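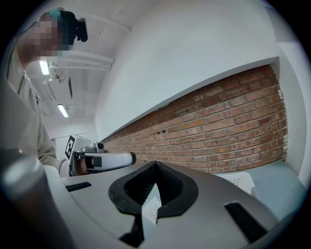 Brick side, the holes I keep going on about.

January, 9:40 am

Started on the wall, because it's the first thing you look at when you come in and I wanted to stop looking at it. The brick is in better shape than I gave it credit for. Pale mortar all over, a few soft joints low down where my thumbnail goes in, and then the holes. Kamlesh says leave them, they're part of the building. I say they drop red grit on whatever is underneath, and I've been wiping up red grit since we moved the blue table in here!

Ran the tape along the brick at knee height and got 2,885 mm. Did it again at shoulder height, 2,885 again, so I'm believing it. Clear run for a shelf is 2,645 if we keep off the end by the corner. Akash, your drawing has the two numbers swapped, please fix before anyone cuts wood.

Brushed a patch with the stiff nylon brush and vacuumed straight behind it. Wire brush was a mistake last time, it took the face off two bricks by the floor (sorry). Tried the Uletov sealer on the patch, one thin coat. Goes on milky. Will look tomorrow and see if it stays shiny, I don't want a shiny wall.
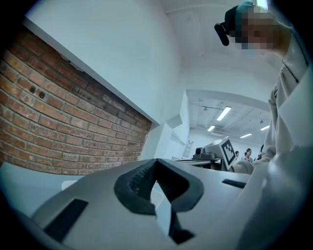

End of the brick, white corner, ledge over the top.

The ledge is the other dust trap. Went along it with a damp cloth and the cloth came away gray, then gray again, then sort of beige, at which point I called it clean. Whoever painted the white part above did a neat job of the line, so no masking tape on it please, the last roll pulled paint.

Past the corner you get the pipes and trays on the ceiling. Not ours, not touching them. Dezső wanted to hang a hook off one for the extension cords – no. The cords can go on the shelf when there is a shelf.

11:15

Table. Wiped down with warm water and a drop of dish soap, then a dry towel. The light blue shows every smear but I still like it better than the old brown one, and you can find a dropped screw on it in no time. Spent a silly amount of time on where the white basket should live. Toward the front it's in the way of your elbows, and on the floor it gets kicked, so for now it's at the back of the table, more or less in the middle. The white cup is going in front of it until we agree on what goes in the basket and what goes in the cupboard.

My vote: cups in the basket, since the holes in the sides let them air out and the cupboard smells like the cupboard. Spoons separately. The Fulley jar is fine for spoons.

Left to do: second look at the sealer patch, soft joints near the floor, brackets (the 200 mm ones, the longer ones will catch people's shoulders), ask at Clukden if they still have offcuts.

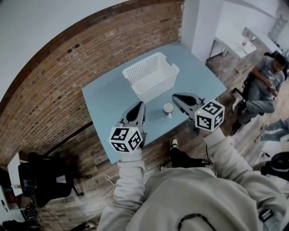
Kanchan Kanaujia read this over lunch and wrote in the margin that cups in the basket is fine by her as long as a towel goes under it, because cups never get dried properly in this room and she's tired of putting her papers down in a puddle. Also that the spoons should be nowhere near the sealer.

Fair on both. Towel is on the list. Sealer has gone to the bottom drawer with the lid taped.

2:30 pm

Did the worst of the soft joints. Raked them out to a finger's width, misted, packed in a small batch of lime mix. The color is too white right now next to the old mortar, I'm hoping it calms down as it cures. Yogesh, if you're in before me, mist it once and don't poke it.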